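Thread on tablecloth fabric for people who set up folding tables at fairs, club meetings and sales. Most of what gets sold as "table cover" is one of three things, and the listings rarely say which.

Polyester, plain weave. Usually sold by the linear yard or as a finished rectangle with a serged edge. Check the weight. Under 5 oz per square yard you see the table through it.

Cotton duck and broadcloth. Hangs better, takes a crease and keeps it. Shrinks on the first wash, mostly in length. Cut after washing.

Spun polyester is the compromise. Looks like cotton from six feet, washes like polyester. Costs more. I have bought the Stevard one twice.

Fold lines are the usual complaint. A cloth stored flat-folded carries the grid of its folds for the whole day unless it is pressed or steamed. Rolling on a cardboard tube fixes most of it. Mine live folded.

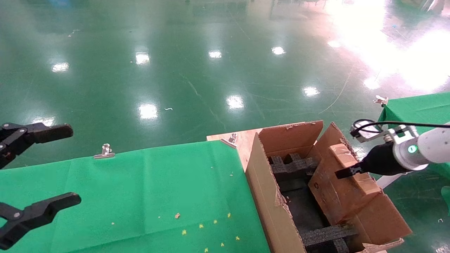 Green cloth, binder clip on the far edge. Fold lines still in it.

On clips. The plastic C-shaped ones are made for one range of tabletop thickness and crack when forced past it. Spring steel binder clips tolerate more variation. Measure the table edge including the lip before you order anything.

Clip placement: one in the middle of each long side first, then the corners. Corners first leaves slack in the middle and you end up redoing it.

Size. Measure length and width of the top, add twice the drop to each. For a floor-length front the drop is the table height minus half an inch so it doesn't get stepped on. Eder's size chart leaves out the half inch. Rizwan Dewan wrote to them in March and the chart is the same today, 2018-11-30.

Color. Saturated greens and reds bleed. First wash alone, cold, no softener. Rub a damp white rag on the hem before you put anything pale on top. If the rag picks up dye, wash again.

I ran 8 washes on two greens from different suppliers. The Dandirex lost color on the first two and then held. The other was still tinting the water at the end. Same dryer, low heat, out while slightly damp.

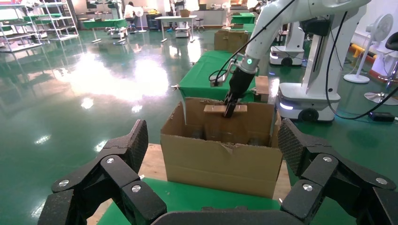
Open box on the front of the long table, same green cloth.

Boxes and cloth: corrugated board has a rough cut edge and it pills spun polyester if you drag it. Lift, don't slide. Tape residue on the underside is worse. Mineral spirits on a rag, then dish soap, then rinse.

Hems. A serged edge is fine for a season. A double-fold hem, half inch, adds enough weight that the drop hangs straight. Lena Mazurek does hers at 12 stitches per inch. I think 8 is plenty on anything this thick and it comes out faster when you make a mistake.

Storage again, from Alby Pryor: roll with the right side out. Tried it. The wrinkles end up on the underside. Adopting that.

Next thread is on skirting and hook tape, once the Carau samples get here.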